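To: Retail Partners List
From: Customer Care Office, Tennant Skin Products
Date: 9 Apr 2012
Subject: Re: Samples and patch testing for the Sedard night cream

Dear list members,

Thank you to the stores that wrote in after our last notice. Most of the messages raised the same points as the one below, which came from the Bondley store, and we are answering it on the list so that all locations work from one set of instructions.

> We have received the new testers for the Sedard night cream but
> no printed guidance. Customers are asking whether it may be used
> with the Rarusmont facial peel on the same evening. Two of our
> counter staff have been giving different answers. We would also
> like to know how long an opened tester may stay on the counter,
> and whether the patch test card from last September still applies.
> The old card says behind the ear and the new box says inner arm.

On the first question, the night cream and the peel should not be used on the same evening. Customers who already use the peel should leave one full night between the two products. Those with dry or easily reddened skin should leave two. Staff should give this advice at the time of sale, including when the customer is buying only one of the products, and should ask what else the customer is using at home.

Please do not tell customers that a stinging feeling means the product is working. Several stores have reported hearing this at the counter. Mild tingling may occur with the peel during the first minute. Any stinging from the night cream is a reason to rinse it off and stop using it.

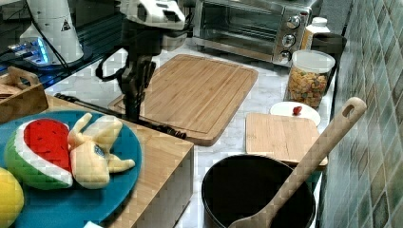
Cutting board on the marble-patterned countertop.

On the second question, an opened tester jar may remain on the counter for 35 days. The date of opening must be written on the base of the jar in permanent ink. Customers should not put their fingers in the jar. Staff should remove a small amount with a clean disposable spatula, place it on the back of the customer's hand, and discard the spatula. A spatula must never go back into the jar, even for the same customer.

Pump testers follow the same 35-day rule. The nozzle should be wiped at opening and closing with the alcohol pads supplied in the starter kit. Each kit contains 32 pads, and refills may be requested on the regular supply form – please do not call the warehouse directly.

On the third question, the September card is withdrawn and should be thrown away. The inner arm instruction on the new box is correct. The customer should apply a small amount to the inside of the forearm, leave the area uncovered, and check it the next morning and again the following evening. If there is redness, itching or swelling at either check, the product should not be used on the face. A full refund is available with the receipt, whether or not the jar has been opened.
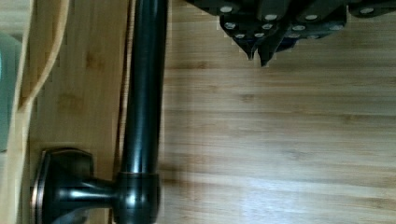 Page last changed: 9 months after first posting, archive copy

Stores have also asked about sample sachets. We shipped 2,893 sachets with the first delivery, divided according to last year's skin care sales at each location. The limit is 4 sachets per customer. One sachet is enough for two applications to the face, and staff should explain that an open sachet does not keep overnight unless it is folded over and clipped. Sachets are not to be sold or added to gift baskets.

A word on shade matching, although it falls outside the question. The tinted version of the night cream has been withdrawn from the autumn plan. Customers who ask for it may be offered the untinted cream, but staff should not promise a later release date. We do not have one.

Two smaller corrections to the product sheet follow. The second line should read "apply to clean, dry skin" where it now reads "apply to clean skin." The storage line should read "keep below normal room temperature in summer" – the word "below" was left out in printing. A corrected sheet will be sent with the next delivery. Until then, please mark the changes by hand on the copy kept behind the counter.

Reports of skin reactions should be sent to this office on the day they are received, using the gray form. Please include the batch code from the bottom of the box and a list of any other products the customer was using. Do not send jars back unless we ask for them.

Further questions may be sent to the list or to this office.

Customer Care Office
Tennant Skin Products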